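サイト内検索 キーワードを入力 検索

ブロックを色で分ける夜のこと

わが家のおもちゃブロックは、長いあいだ「全部まとめて大きな袋にどーん」方式でした。遊ぶときは袋の口を広げて床にざーっとあけ、終わったら袋ごと持ち上げて口をしぼる。片づけは2分で済むし、これ以上ラクな方法はないと本気で思っていたんです。ところが7月のある晩、息子が「青の細長いのがない」と言いだして、親子で床に這いつくばること小一時間。見つけたころには、もう何を作りたかったのか息子のほうが忘れていました(わたしは覚えてましたよ、潜水艦です)。

それで相談したのが、スケッテンブリッジで子ども向けの造形教室「アドゥグナ」を開いているセラマウィット・テクレアブさん。ご自宅の一室を教室にしていて、棚にはブロックがずらりと色別に並んでいます。いやもう、きれいなんですよ! 思わず「何年かけてこうなったんですか」と聞いたら、「先生になって最初の夏にやったきり。あとは戻してるだけ」とのこと。

教室には18人の子どもが通っていて、年齢もばらばら。最初は形で分けるか色で分けるか、ずいぶん迷ったそうです。形で分けると、作る人にはたしかに便利。でも小さい子に「これは2列の長いほう、こっちは1列の短いほう」と言っても、片づけの時間にはもう疲れていて通じない。色だったら三歳の子でもひと目でわかる。

「赤は赤のおうち、って言うだけでいいの。大人もそのほうが楽でしょう」

楽です。ものすごく楽です。わたしなんて、説明書の部品表を見るだけで眠くなるほうなので。

ただ、色分け派にも悩みはあります。同じ色のブロックを同じ色の容器に入れると、びっくりするほど見えないんです。青い箱に青いブロック。ぱっと見は「あら、空っぽ?」と思うくらいで、のぞきこむとポッチの丸いところがちらちら光って、ああ入ってる入ってる、となる。テクレアブさんの教室に週に一度手伝いに来るメブラト・メコネンさんは、ここが気に入らないらしく、「箱は白か透明がいい」とずっと言っているそうです。おふたりの意見はいまだにまとまっていません。

わたしはといえば、家に帰って両方試しました。透明の容器は中身がよく見えて、たしかに探しやすい。でも息子が戻すときに、いちいち手が止まるんですよね。半分くらい減っていると「これ何色の箱だっけ」となって、のぞいて確かめて、それから入れる。色つきの箱にしたらぽいぽい放りこむようになったので、うちは色つきに軍配です。探すときは結局ぜんぶあけるし!

箱選びで気をつけたいのは、口の広さと深さ。深い箱はたくさん入るけれど、底のほうのブロックが永遠に出てきません。前側が低くなっている形だと子どもの手でもすくいやすく、積んでも並べても使えます。わたしが買ったのは「フロヴィコ」という雑貨店のワゴンにあったもので、一つ290円。レジに持っていく途中で、やっぱりもう一つ、と引き返しました。

それから机。床でやると、どうしても膝の下に一個いるんです、一個。あの痛さはもう書かなくてもわかりますよね。うちでは白っぽい机に袋の中身を少しずつあけて、そこから箱へ移すことにしました。地が白いと色の違いがはっきりして、夜の電気の下でも迷いません。一度にたくさん広げないのもだいじで、両手ですくえるくらいがちょうどいい。

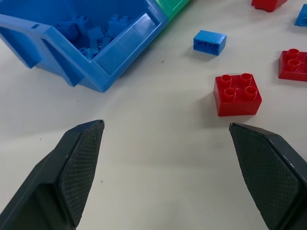 読了時間:約5分

青い箱の右のほうに、裏返しになった細長い青が一つ。ブロックって、ひっくり返ると急に別の顔になりますよね。裏の空洞が上を向いていると、なんだか小さなお風呂みたいで、つい表に戻したくなる。その近くには赤も出ていて、赤は赤のおうち、青は青のおうち。青い箱の奥には緑の箱の角ものぞいています。

順番は、テクレアブさんによれば「いちばん多い色から」。山がぐっと減るので子どもがやる気になるそうです。うちは青が断然多いので、まず青。次が赤。数の少ない色は最後にまとめて、おまけの気分で拾います。タイヤとか窓枠とか、色でも形でも分けにくいものは、教室では「トルンドティッツ」と書いた缶に入れていました。意味を聞いたら、むかし生徒さんが考えたロボットの名前だそうで、うちもそのまま缶に書かせてもらっています。

あれから息子はちゃんと戻すようになったかというと、まあ、日によります。昨日は黄色の箱に赤が混ざっていて、聞いたら「遊びにきてる」んだそうです。夕ごはんの前に帰ってもらいました。

2018年8月21日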